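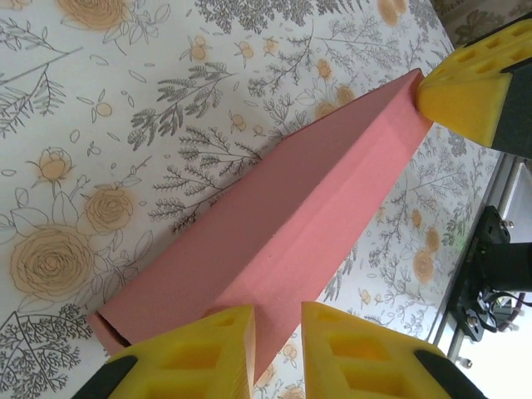 Silisstead Craft Room Refit: Progress Report No. 2
Prepared for the Zustine small grants desk
June 13, 2022
From: Rizwan Sheikh, project lead

Where we are

The first report ended with a promise that the next one would be shorter. It is, slightly.

The refit has two halves: the room itself and the soft materials the groups will use in it. The room is nearly done. The soft materials have taken over my life. When I wrote the application I gave foam one line in the budget, between paint and door handles, and I would like to apologize to that line for underestimating it.

The foam

We settled on pink. The application said "a neutral color suitable for all ages," and I can report that pink became neutral the moment I saw the price of gray. Dinsa had it in their end-of-run list and let us have the lot for $315, delivery included, against the $591 we had set aside. The difference is still in the account and I have been told firmly to leave it there until the shelving is paid for.

The work on the bars has been slower than planned. A long bar of foam sounds like the easiest thing in the world to handle until you want it to lie straight, stay straight, and have a clean edge at both ends. It bends when you lift it and it remembers where you leaned on it. Our first attempts at cutting were made with a kitchen knife that had done good service on bread. We have since bought a proper foam blade from Plirwood and the bread has its knife back.

For anyone checking the spending against the plan, handling and sorting come under "preparation of materials," which we had down for an afternoon. It has been more than an afternoon.
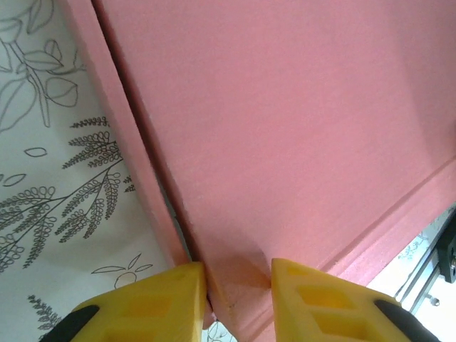 Seams and edges are what I worry about most. Any piece with a slit or a gap goes on the repair pile, where it is either glued or demoted to stuffing. I was too generous with the glue early on and two pieces are now permanently very good friends. They will be used as a bolster.

We test the pieces by squeezing them, which is as scientific as it sounds. If a piece feels firm all the way along and nothing opens up, it goes on the shelf. If it doesn't, see above under stuffing.

The tablecloth

You asked in your last letter whether the work surface had been replaced. It has not. It has been covered. The cloth is white, with gray ferns and leaves and beige roses all over it, and it came from my aunt, who did not charge us and would like that recorded. It shows every crumb of foam on the gray parts and hides every crumb on the roses, so we sweep the lot and hope. A plain cloth would be more professional. I have grown fond of the ferns.

The room

Walls painted, one coat more than budgeted, because the old green kept coming through like a bad memory. The sink works. The door still sticks in damp weather, and I have asked for a second opinion from someone who owns a plane. The shelving is on order and the supplier tells me it is on its way, as they did in the last report.

Money

No new requests. Foam is well under, paint is over by the cost of that extra coat, and blades are a new line that I have put under "tools" and not "lessons learned." Receipts are attached in the order I found them.

Next steps

Finish the repair pile. Put up the shelves, if they exist. Try the finished pieces with the Tuesday-morning sewing group, who are blunt, and then with the under-fives, who are worse. We have 30 days left on the current agreement and I expect to need most of them. If the shelving slips again I will write to you before the end of June and ask whether the final payment can wait until it is up.

Rizwan Sheikh
Silisstead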